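## 4.2 Where the agent stops, and what it thinks it has found

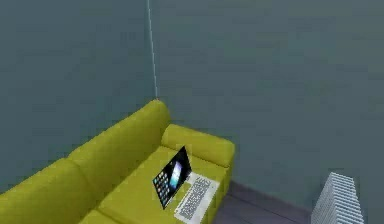
**Figure 3.** A rendered view from one of our Nutdale rooms, with an open laptop on the sofa as the target object.

I'll come clean about the laptop episodes first, as they ate most of my spring. In Nutdale every episode begins with the agent dropped somewhere in a simulated flat and given one word, the name of a thing to find. It wanders, it looks, and at some point it has to call "stop". If the thing is in view and close enough when it does, that's a success. Simple enough, and for big stuff (beds, baths, fridges) both of our methods cope well. Small things left on soft furniture are where they part company.

Figure 3 gives a fair idea of what the agent has to go on. You and I see a laptop on a sofa straight away, with its dark screen up and a pale keyboard in front. But the sofa is a loud yellow-green, the walls are plain teal and take up most of the view, and the picture is fairly soft all over. A policy that has learned "laptops live on desks" gets very little help from a room like this. There's a radiator down in the right-hand corner as well, and I mention it only for its ribbed white front. Our early version of Banard had a real weakness for pale things with fine regular lines on them, and would quite happily call "stop" at a radiator when asked for a laptop. I spent a whole week thinking the labels were wrong. They weren't!

So what did we change? Shin, our baseline, scores each view on its own and forgets it. Banard keeps a short memory of the last 11 views and asks whether the thing it fancies still looks like the same thing from a step to the side. That's really the whole trick. A laptop seen from the left and then from slightly further round should hold together as one object, and if the score collapses when the agent shuffles over, it carries on looking. We tried longer memories too, but they made the agent dither in doorways, and I got tired of watching it.

We ran both methods on the same 3678 episodes, with the same starting spots and the same step limit. Banard came out ahead on small objects and level on large ones. The gain comes almost entirely from fewer wrong stops. It doesn't find things any quicker, and in the longer flats it's a touch slower, as all that sideways checking costs steps. I'd hoped for better there.

Two warnings before anybody gets carried away. First, the Nutdale rooms are tidy in a way no flat of mine has ever been, so clutter is hardly tested. Second, the colours of the furniture are drawn at random, and a handful of the combinations make the job easier than it ought to be: a pale object on a strongly coloured cushion stands out nicely, whereas the same object on a cream one can all but vanish. We didn't balance for this when we built the set. The Gultness split, described in the next section, fixes the colours across both methods and adds the cream sofas on purpose, and the gap between Shin and Banard does shrink there, though it doesn't close.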